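Risden opens its teaching flat, where people show humanoid robots how to do everyday jobs

Bedroom programme moves into daily recording after a long winter of setting up

February 14, 2022 — Risden, the Dretine-based robot learning company, has begun daily recording in its new teaching flat, a furnished home where trained operators guide humanoid robots through ordinary household jobs by remote control. The programme, called Urkus, starts in the bedroom and will move on to the kitchen and hallway from April.

The idea behind Urkus is simple to explain and surprisingly absorbing to watch. An operator wears a headset and a pair of hand controllers, sees what the robot sees, and does the job through the robot's own arms. Every movement is recorded along with the camera pictures. One complete run of a job, from start to finish, is called a demonstration, and the robot's control software learns from many of them.

"You stop thinking about the controllers after the first week or so," said Imke Teuber, who leads the operator team. "Then you start noticing what your hands have been doing all your life. I had never thought about how I get hold of a coat hanger. Now I could talk about it for an hour, and my family would like me not to."

Clothes are a large part of the bedroom list. Operators work with shirts on hangers, folded shirts, jackets and pillows, and with clothing still in its shop wrapping, which behaves quite differently from bare cloth.

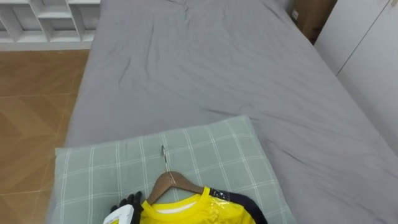
Thin plastic slides, catches the light and can hide the edge a gripper needs to find, so wrapped items have their own place in the job list. The team has recorded 283 demonstrations with clothing so far, and 59 of those use wrapped items. Operators are asked to work at a pace that feels natural to them and to keep going if a first grasp slips. Those recoveries stay in the recordings — the learning team wants them there.

The second half of the bedroom programme is about legs. Homes are full of small changes in height, and Risden wants its robots to be taught about them in a real room, with a bed on one side and furniture close by. Joiners at Fröhlich, a family workshop a short drive from the flat, made a set of low pine platforms that can be pushed together, pulled apart or turned round between sessions.
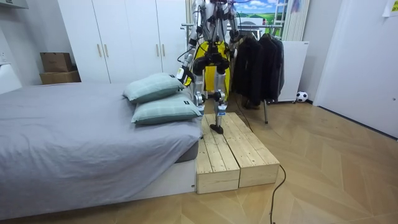 For stepping work the operator chooses where each foot should go and when the weight should move across, while the robot's balance software looks after the rest. Sessions are short, and two people are always on duty: one at the controls and one with a hand on the stop button. The step programme stands at 134 demonstrations, and the aim is to reach 180 before the platforms are rearranged for the next round.

"A step looks like nothing at all until you have to show somebody how to do it," said Timo Seidel, motion engineer at Risden. "Where does the foot land? How long do you wait before you trust it? Each operator answers a little differently, and we love that. Lamisi puts the foot down like a cat. I am more of a wardrobe being delivered."

Lamisi Abugri joined the team as an operator last year after working as a physiotherapist, and has written much of the guide that new operators follow. It covers pauses, foot placing, how to hand over between shifts and when to call a run off and begin again.

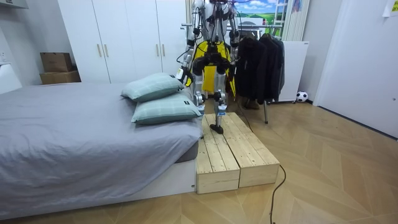
New operators spend their first days watching, then practise single steps and simple reaches before they record anything that counts. Abugri's guide is being rewritten for the kitchen programme, with a new chapter on drawers and doors that she describes as "already far too long".

"We wanted a place that felt lived in," said Mareike Böttcher, who runs the flat. "Things get moved between sessions, the bed gets changed, and the next operator has to look at the room afresh. It has been a joy to see people come in nervous in the morning and be swapping tips by lunch."

Recordings are checked by a second person before they are passed to the learning team, led by Reinhold Eichhorn. His group will report on the first bedroom results once the present round of step recordings is finished.

Risden is looking for more operators for the kitchen programme. No background in robotics is needed, and training is paid. Visits to the teaching flat for schools and journalists can be arranged through the company's Dretine office.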